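Ticket: arm at bench 2 stops short of the part, then waits for somebody
Site: Indthorpe
Opened by: Nicanor Cuevas, second shift lead
Assigned to: Ibrahim Olaniyan, Gesora support
Status: open, workaround in place

First entry

Hi Ibrahim, me again. I know the last ticket only got closed in July, so sorry in advance, but I think this one is different and I'd like to get it written down before the shift gets away from me.

Short version: the arm on bench 2 goes down for a pickup, stops a little above the part, and sits there with the amber light on until one of us walks over and taps Resume. No fault code on the panel, just "waiting for operator." Tap it and it carries on like nothing happened. We had 7 of these before the meal break and I stopped chasing them myself after that and asked whoever was nearest to hit the button.

Which is sort of the real problem, so let me explain how we're set up now. Before the arms came in we had one person per bench, and if something went funny you were already standing there. Now Issahaku and I cover all the benches between us, plus packing, plus the paperwork. That works great when the arms run. When one of them wants a tap every few minutes it's worse than the old way – you can't start anything else, you just orbit the thing.

What I've tried so far:

Power cycled the arm and the cell controller, in that order and then the other order. No change.
Re-homed it. Fine for a while, then back to stopping.
Wiped the wrist camera lens with the cloth you sent, not a shop rag, I promise.
Swapped the part recipe to the old one. Same behavior, and slower.
Checked the air line to the gripper because that was the answer last time. Pressure reads normal.

First shift says they had it too but didn't log it. I've asked them to log it.

Reply from Ibrahim

Thanks Nicanor, good list. Two things please. In the cell menu there's a page called Pickup History, can you tell me what confidence number it shows on the stops compared to the good picks? And is it only bench 2, or does the arm next to it do the same if you load the same recipe there? Please don't change the threshold yet, I'd like to see it misbehave as it is.

Second entry

OK, went through the history with a coffee. Good picks are nearly all above the line, which is set at 50. The stops are all under it, some of them only just. One of them was 40 and honest to goodness the part was sitting exactly where it should be, I was looking right at it.

Loaded the same recipe next door and ran 100 cycles while I did the packing counts. Not one stop. So I'm fairly happy it isn't the recipe and it isn't the parts, it's something that lives at bench 2.

I also pulled the wrist camera view up on the tablet, which I should have done first. Saved this one.

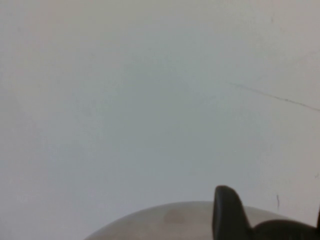 My worry going in was that the arm had gone dumb on us overnight, because that's what everybody on the floor was saying by then, and once people decide a machine is dumb they stop giving it a fair go. So I wanted something I could point at. Besides the gripper and the rounded top of the thing down at the bottom, it's mostly plain pale gray, and then you've got a thin line running off at a slant toward the right side, plus a short upright mark over by the gripper finger and a tiny speck near the edge. I can't tell you from this if those are scratches or what. Could the arm be counting marks like that as edges and getting less sure of itself? Or is there just so little contrast between a beige part and a pale gray background that it never had much to go on? You'd know better than me.

Also, the finger covers up a good bit of the right side of that rounded shape. Is it meant to be that much in the way? I haven't got a picture from when the arm was new, so I've nothing to compare it with. If you kept one from the install I'd love a copy.

Something else you might want to know. There was a little argument at the change of shift over who is responsible for tapping Resume. The sheet on the wall says "operator" but we don't have operators on that bench any more, we have me and Issahaku, and the packers have been doing it to be nice. They aren't trained on the cell and I don't love it. I've told them they can tap Resume from the panel outside the guard and that's it, nobody opens the gate except the two of us. I'll put that on the sheet properly once we know how long this is going to last.

Reply from Ibrahim

That picture helps, thank you. I can't call it from one view either. Low contrast is my first guess and the marks are my second, and they could easily be adding up. I'll dig out the install views tonight and check the finger position against them.

Could you try this in the meantime, in this order, with 7 or so cycles between each step so we can see which one moves the number:

1. Lock out the cell and wipe down the background behind the pickup spot.
2. If the marks are still there afterward, lay one of the dark mats from the Admont kit under the part. Tape the corners flat.
3. Run the camera check from the service menu and send me the result, pass or fail.

Leave the threshold at 50 for all of it, please. I know it's tempting.

Third entry

It was very tempting. Left it alone though.

Step 1, done. Numbers came up a hair, still got a stop. Step 2, found the mat (it was propping up the label printer, don't ask) and taped it down. Big jump! Every pick since has been over the line and I've gotten through a whole packing run without walking back once. Step 3, camera check passed.

So we're running on the mat for now. First shift has been told to leave it where it is, and Issahaku is writing the Resume rule onto the wall sheet with both our names on it. I'd like to keep the ticket open until you've compared the finger position, and until we know if the mat is the fix or just a bandage. If we need a second mat for next door, tell me and I'll put it on the supplies order.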